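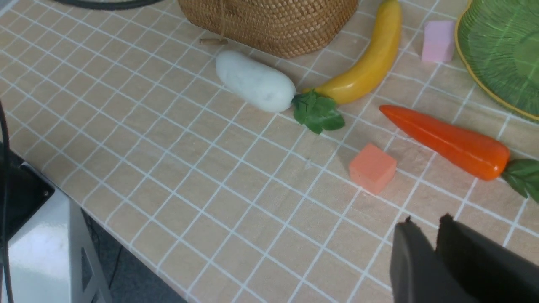 Wrist camera view, radish and banana on the check cloth, fingers lower right.

Support > Arms and grippers > Wrist cameras > Ticket

Print this ticket | E-mail this ticket

Subject: New fingers miss long thin objects, and is the wrist camera angle to blame?
Opened by: Stamatia Gavalas
Opened: 2022-10-21
Product: Zorix two-finger gripper with wrist camera
Status: Open, waiting on customer

Stamatia Gavalas wrote:

We are comparing your Zorix gripper with the Skistley we already own, same arm, same table, same set of toy food and foam blocks. The sales page says the Zorix is "ready for mixed objects out of the box". I would like to know which objects were in the mix.

Blocks are fine. It picks up the pink one and the coral one whichever way they sit. The trouble is with anything long. On the radish the fingers close too near the leaves and the body swings round as the arm lifts. The carrot is the same story, only it tends to drop. The banana is the odd one out, because it goes well or badly depending on which end is nearer the camera.

The attached view is the wrist camera with the arm parked over the near side of the table. The top of the banana is out of view and so is some of the carrot's leafy end. The basket we are meant to be dropping things into only shows its lower front. If the software is choosing a grip point from the middle of what it can see, I am not surprised it chooses badly. The Skistley camera sits higher and doesn't have this problem, though it has plenty of others.

Fingers are the dark grey ones from the box. Nothing has been modified.

Panagiotis Zervas (support) wrote:

Thank you for the picture, it helps. Before we look at the camera, could you please:

1. Run the finger zero routine again with the gripper empty.
2. Check both finger screws are tight.
3. Change to a plain tablecloth. A printed grid can sometimes confuse the edge finder.
4. Send the grip log for the radish.

Stamatia Gavalas wrote:

Zero routine done, no change. Screws were tight before and are tight now.

I will try a plain cloth, but I don't believe in it. The lines on ours are thin and white on beige, and the blocks sit on the same lines and get picked up every time. If the grid upset the edge finder I would expect it to upset it for a pale pink block as well. Log sent by e-mail as the form here would not take it.

Stamatia Gavalas wrote:

Plain cloth tried. Radish, 9 attempts, 4 held all the way to the basket. On the check cloth it was also 4 out of 9. So can we drop the cloth, please.

Panagiotis Zervas (support) wrote:

Agreed, we can rule out the cloth. Your log shows the grip point being set from a single view, taken at the parked position. The default park height is meant for small parts. Please raise it by 70 mm in the arm settings and repeat with the radish and the carrot, nothing else changed.

There is also a setting called "ignore thin growth". It should stop the leaves being counted as part of the body. It is off by default.

Stamatia Gavalas wrote:

Did these one at a time, as otherwise we learn nothing.

Park height up 70 mm, leaf setting off: radish 5 out of 9. Better by one, which I would not put in a brochure. The carrot did improve and I can see why, with more of it in view.

Park height up, leaf setting on: radish 9 out of 9. Carrot 9 out of 9 as well. The fingers now close on the body, well away from the green.

So the leaves were most of it and the height was a bit of it. I am pleased, but I have two complaints. The setting's name gave me no clue that it had anything to do with leaves, and it is not in the printed manual. And the cycle is slower, since the arm has further to come down. The Skistley does not need either change, it just grips less firmly once it gets there.

The banana is still a coin toss. It has no leaves to ignore. I think the curve puts the middle point off to the inside, in thin air, and the fingers catch whatever is nearest.

Panagiotis Zervas (support) wrote:

Your guess about the banana is likely right. Curved objects use the same middle point rule at present. A different rule is in the November update. In the meantime you could try the Grewal soft pads, which fit over the standard fingers and allow for a poor grip point.

Stamatia Gavalas wrote:

I would rather test the update than cover up the fault with pads, and if I put pads on this one I have to put them on the Skistley too or the comparison is worthless. Our people at Gredby want a fair table of results.

Please send the update when it exists. Keep this open until I have run the banana on it, both ways round.

Panagiotis Zervas (support) wrote:

Ticket left open. I have passed on your note about the manual and the name of the setting. Please keep the raised park height and the leaf setting as they are when you install the update, so the banana result can be compared with your present one.

Print this ticket | E-mail this ticket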